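4.2 Doors, and what people say about them

Complaints about doors made up a larger share of the 2293 comments than we had planned for. The survey was meant to be about noise. Tenants of the Clomar and Kovitia blocks were asked, in May, what bothered them most at home, and a good many skipped past the neighbours, the lifts and the boiler to tell us about a handle.

The commonest grievance was height. Both blocks follow the old Carnegie pattern book, which sets the handle at 1000 mm from the floor and has nothing further to say on the matter. Respondents over 70 tended to call this too low; parents of toddlers called it too low as well, for different reasons. One tenant in Kovitia wrote 17 lines on the subject and left the rest of the form blank.

Shape came next. Levers were liked better than round knobs by almost everyone carrying shopping, and disliked by almost everyone wearing a dressing gown with wide sleeves. The Fakuvau guidance treats the two fittings as equal, a view we can only put down to its authors having their shopping delivered.

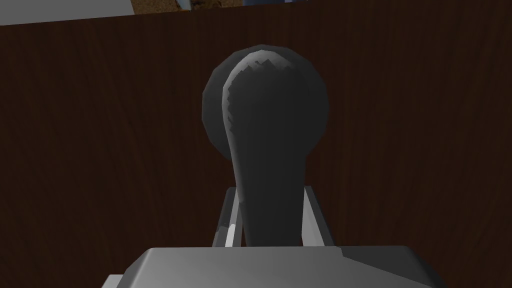
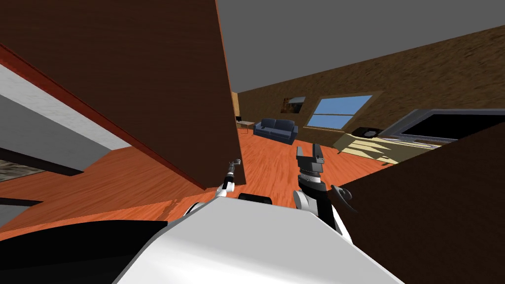
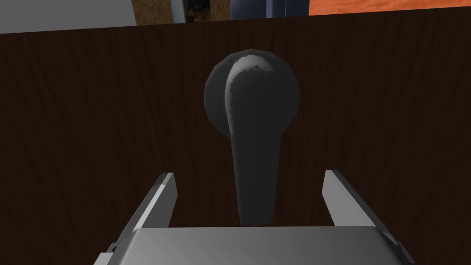
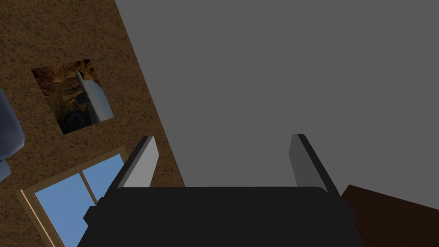

Figure 4. Computer-rendered views. The third shows a lever handle on a dark brown panel.

We had coded "sticks" and "slams" as opposites, and had to give this up when the same doors were reported for both, sometimes on the same form. Season may explain part of it. Temper may explain the rest, though we did not ask about temper and doubt that the answers would have been much use. The two codes were merged under "will not shut properly", and the noise results, which are rather dull, follow in section 4.3.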